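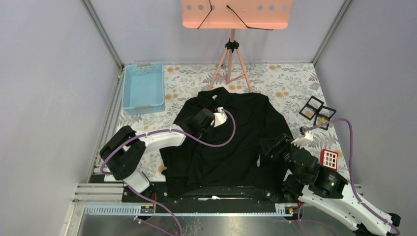 Switching clubs at brown belt, do I keep my grade?

westis_judo
I've trained in judo at the Lumstead club for years and got my brown belt there in November. I'm moving for work and the nearest club is in Clununach. Will they make me start again as a white belt? My licence is paid up.

Ivanyshyn
No, not if it's the same association. The grade is yours and goes with your licence. Bring your grading record and wear your brown belt unless the coach says otherwise. If the new club belongs to a different body, they may ask you to train for a while before they recognise it. I moved clubs twice and the second one had me wait 3 months before I could enter for my next grade. They let me keep the belt on in the meantime. Ring before you go, the coach is usually there on a Wednesday evening at most places.

matside1481
depends on the club. ours makes everyone do 2 trial sessions whatever colour belt they have

oldgi63
Agree with the first reply. Check how they count time since your last grading as well. Some count from the date on the certificate, others from the day you join them. Get your old coach to sign the record book before you leave, as it took me almost a year to get mine sorted by post.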